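Drindero Kitchen Bench Kit
Tabletop manipulation set for school clubs and college project teams
Supplied by Masuncombe Education Equipment
Page updated November 9, 2025

Overview

The Drindero kit is a bench and a set of household props for student teams working on pick-and-place and simple kitchen tasks. It was laid out with the robotics club at Plovham College, and the task cards follow the club's own program. The arm is not part of the kit. Teams fit their own, or hire one through us by the term.

The bench top is white and matte, with small mounting holes in the surface. Props are ordinary kitchenware and toy food. We chose them for variety of shape and colour, so that a team can start with easy grasps and move on to harder ones without changing the bench.

Reset before each run follows the printed card. Students place the plate and the toaster oven first, then the colander and cups, then the food. The gripper is parked over the oven side, pointing back across the table toward the loose items.

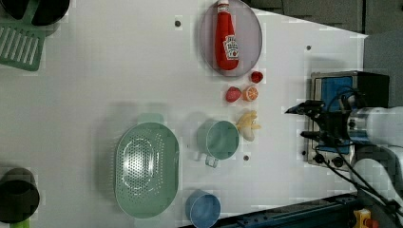

What is in the kit

Bench top, 800 mm deep, pre-drilled
Folding steel stand, adjustable feet
Round plate
Squeeze bottle, ketchup type
Oval colander
Cups and a slotted spatula
Dark cooking pots
Small toaster oven with two control knobs (mains lead removed)
Toy food set, including strawberries, an orange half, a peeled banana and bread pieces
Laminated task cards and reset cards
Spare fixings and hex key

Prop colours vary between batches. If your team has trained a vision model on one batch, quote the batch code on the underside of the bench top when you order replacements and we will match it where stock allows.

Task cards

Cards are graded in 3 levels.

Level 1 covers single objects in the open: lift the banana, move a strawberry to the plate, return it to its start position.

Level 2 adds contact and orientation. Stand the bottle up from the plate. Put the orange half in the colander. Turn a cup so that the handle faces the operator.

Level 3 uses the toaster oven. The bread tasks sit in this level and are the ones most often repeated, as the approach is tight and the gripper has to work close to the housing. Cables should be dressed over the oven with enough slack for the full reach of the arm, and checked at every reset. Qiuyue Guo, who runs the Plovham club, has her teams complete ten clean Level 2 runs before they open the Level 3 cards.
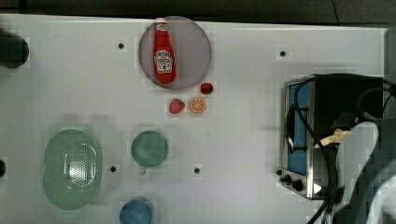 Level 3 bread task on the Drindero bench, gripper near the top of the oven.

Arm compatibility

The bench takes any light arm with a reach of 800 mm or less and a standard bolt flange. An adapter plate for the Ranjbar school arm is sold separately (part 222). Larger arms need their own pedestal and should not be bolted to the folding stand.

Overhead camera mounts are not included. A fixed mount is preferred – a clamp on the stand will pick up vibration from the arm and blur small objects.

Safety and supervision

The mains lead must stay off the toaster oven. It is a prop and has not been tested as an appliance since modification. An adult supervisor should hold the stop button whenever the arm is powered. Toy food is not suitable for children under 3 years.

Competition use

The August regional round uses the same cards with a fixed time limit. Bench rules were written by Yulan Zou and are posted with the entry form. Teams may practise on their own props, but scored runs are done on an unmodified kit.

Ordering

Schools and colleges can order on account. Allow two weeks for delivery, longer for remote addresses. The bench top ships in a separate carton and needs two people to lift. Replacement toy food, cups and cards can be ordered singly.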